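Stendlow Cloth Handling Set, version 2

Last change: 19 September 2025
Maintainer: Siu-ming Kong
Teleoperation and checking: Lachlan Bright

Summary

The set holds 1,000 demonstrations of simple work with cloth. An operator moves the robot arm by remote control and the arm repeats the movement of the hand. We made it for the Besum project, where we train policies from human examples only, with no scripted motion. All recordings were done in our lab in Girivness.

There are 56 tasks in the list file tasks.csv. Most of them are short: pull a cloth flat, fold one side over, bring a corner to another corner. Each demonstration has the wrist video, the joint positions, the gripper opening and one sentence in English which says what the operator was asked to do. 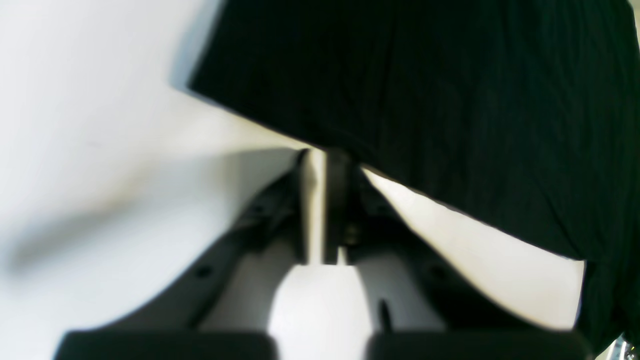 Wrist view, gripper at the lower edge of a black cloth on a white surface.

Known problems

Dark cloth is difficult. The gripper is also dark, and when it comes near the edge the two can melt together in the wrist video. If your method needs a mask of the cloth, please check these demonstrations by eye before you use them. Motion blur is frequent – we did not remove the blurred parts.

In 40 demonstrations the operator lost the grip and tried again. They are kept, with the value "retry" in the column status.

The recordings from February use the older Yen controller. Its gripper values go from 0 to 100, and the new ones from 0 to 1. The script convert_grip.py brings them to the same scale.

Files

episodes/ – one folder for each demonstration
tasks.csv – task number and sentence
convert_grip.py – see above

Questions and corrections please send to Siu-ming Kong, with the episode number.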